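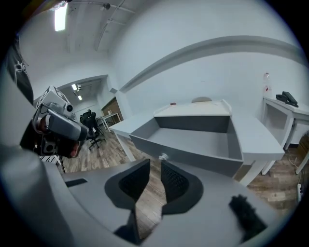
Figure 6. Fingers wide open, desk drawer pulled all the way out, second gripper standing by on the left.

6. First session: the drawer

By now you have two Pernlow hand grippers that open and close without grinding. If one of them still grinds, go back to section 2. It will not wear in. Jarrah Pearce waited a month to find that out.

1. Choose a drawer with one knob and nothing in it. Full drawers teach you mostly about pens.

2. Start with the drawer shut. Squeeze the trigger slowly until both finger pads touch the knob, then stop squeezing. The printed fingers will flex before the knob does.

3. Pull straight back to the end of the runners. Count to two and let go.

4. Open the fingers fully before you move away.

Note: A small round knob is the hard case. If the pads slip, take hold closer to the desk side of the knob. If they still slip, wipe the pads with a damp cloth and let them dry. Do not glue sandpaper to them – Gerrit Potgieter did, and his desk now has opinions about him.

5. Push the drawer shut with the fingers closed, using the flat of the front panel.

6. Repeat until you have 20 clean pulls. A pull that moves the desk is not clean.

Caution: When two people work side by side, agree out loud who moves first. The housings are tougher than knuckles.

Caution: Keep charging cables and power strips out of your walking path. You will be watching the fingers, and your feet will be on their own.

7. Save the session under the drawer's name and the date. "test_final_24" is a cry for help.

Two-handed work, including drawers that stick, is in section 7.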